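Endham Bedroom Tidying Set: README

Version note: 14/09/2019

What this is

The Endham set is a collection of short recordings of people tidying bedrooms, together with written notes on each session. It covers beds, bedding, clothes left on beds, cushions and the surfaces next to the bed. There are 2000 clips in the current release, recorded in 29 homes. Each clip shows one small task or part of one: folding a garment, moving a cushion, straightening a cover, clearing a pile.

The set was put together by the Endham project with help from Kevitz, who did the labeling, and Darberg, who keep the storage and handle requests for copies. This file explains what is in the folders, how the words in the labels are used, and where the set is weak. Please read the section on known problems before you use the labels for anything that matters.

What is in the folders

clips/ holds the recordings, one file per clip.
notes/ holds one text file per session, written the same day by the person who did the tidying.
labels/ holds the label tables, one row per object per clip.
rooms/ holds a short sheet for each home, listing the bed size, the number of pillows in normal use and where clean clothes are kept.
changes.txt lists what was fixed between releases.

Clip names start with the home number, then the session number, then the clip number. Home 17 has a gap in its session numbers. Nothing is missing there; the numbering was changed partway through and we left it as it was.

How the rooms were chosen

We asked for ordinary bedrooms in daily use. Households were told to leave the room the way it would be on any morning and to keep their own bedding on the bed. We did not supply sheets, clothes or props. As a result the set has a lot of patterned fabric in it, and the patterns often clash. A plain garment on a printed cover is easy to label. A printed pillowcase against a printed cover against a printed blanket is slow work, and the rows for those clips took Kevitz the longest.

Most beds have more on them than bedding. Day clothes end up on top of the cover, scarves get pushed between blankets, and spare cushions lie half under the bedspread. All of that was left in place at the start of a session, and the labels treat it as part of the job.
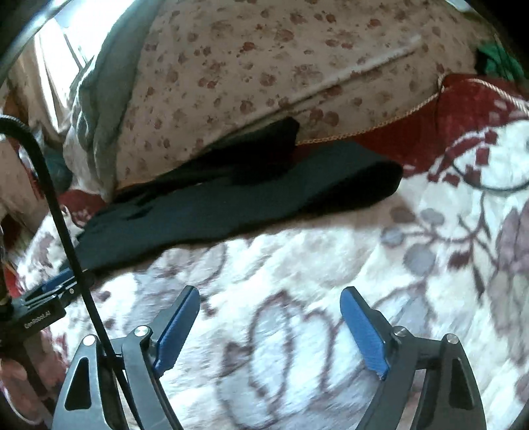

Clothes are labeled separately from bedding even when the two are tangled together. If a piece of cloth could be either one, the label is "cloth, unsorted" and it stays that way unless a later clip in the same session shows what it is. We would sooner have a vague label than a wrong one. In the current release the unsorted label is used most often for small bundles and for fabric where only a corner shows.

Label words

The label tables use a short list of words. These are the ones that cause questions.

Bedspread: the top cover, when it is spread over the bed. If the same cover is folded up and put to one side, it is still a bedspread. We do not switch the word partway through a session.

Blanket: any thicker cover that is not the top one, or that is folded on the bed.

Pillow: used for sleeping. Has a pillowcase.

Cushion: decorative or for sitting. Often has an edging or cord. Some pillowcases have a cord trim as well, so the trim alone does not decide it. Check the room sheet if you are unsure.

Garment, folded: lies flat with at least one clear folded edge. It does not have to be neat.

Garment, loose: everything else that is clothing.

Bundle: cloth rolled or bunched so that its shape can't be read.

Under: used when one thing lies beneath another, even if most of it is visible.

Tucked: used when a thing is held in place between two others.

Color words are kept plain. We use navy, gray, red, green and so on, and a second word only if two items in the same clip would otherwise be confused. Dark fabrics are the weak spot. Navy and black were mixed up often enough that we merged them into "dark" for the summary table. The full table keeps what the labeler first wrote.

How a session runs

There is no fixed order, but most people work in the same way. Clothes come off the bed first and go to a chair, a drawer or the laundry. Pillows and cushions are moved next. Then the cover is pulled straight, the blankets are folded or spread, and the pillows go back. A few households do it the other way around and make the bed with the clothes still on it, lifting each piece as they reach it. Both kinds are kept, and the notes say which one was done.

Folding styles are not corrected. Some people fold a garment in thirds, some in half and then half again, and some roll everything. The label says only that a garment is folded. If you need the style, it is in the notes for most sessions – though not for the earliest ones, where we had not yet thought to ask.

Each session was capped at 90 minutes, and most were far shorter. Every home was visited 2 times, with the second visit in October in the homes where the bedding changes with the weather. Those pairs are useful if you want the same bed with light covers and then heavy ones.

Checks

Every label table was read once by a second person. Where the two readers disagreed, they looked at the clip together and settled on one word. If they could not agree, the more general word was used. The person who wrote the session notes was not asked to check labels, so the notes and the labels will sometimes use different names for the same thing. The labels are the ones to go by.

Known problems

Bright windows. Many beds stand next to a window, and in morning sessions the side of the bed nearest the light can look washed out. Pale fabrics there may be labeled white when they are cream or beige.

Wide views. Prints near the borders of a clip look stretched. Do not use them to judge the size of a pattern.

Hidden parts. Labels are given for what can be seen in the clip. A cushion with most of its body under a cover gets the same row as one in full view, with "partly covered" in the last column. That column was left blank in some of the first tables and has not been filled in for all of them.

Repeated items. The same cushion may appear under two item numbers if it was moved to another room between visits. We fixed the ones we found.

Uneven coverage. Double beds are well covered. Bunk beds, cribs and floor mattresses are not. There are very few rooms with fitted furniture and no hotel-style bedding at all.

Use and sharing

The set may be used for study and teaching. Please don't try to work out which household a room belongs to, and don't post single clips outside your own group without asking. Households can have their clips taken out at any time. When that happens, Darberg will send the clip names to everyone who holds a copy, and we ask that you delete them within 29 days.

A smaller set on kitchen shelves, called Abubakar, uses the same folder layout and some of the same label words. The two can be loaded together, but "tucked" and "under" are used more loosely in Abubakar, so compare those rows with care.

Reporting mistakes

Send the clip name, the row number and the word you think is right. A one-line message is fine. Corrections are added to changes.txt and go out with the next release. If the mistake is in a room sheet, say which visit it concerns, as some sheets were updated between the first visit and the second and the older version is kept in the same folder with "old" at the end of its name.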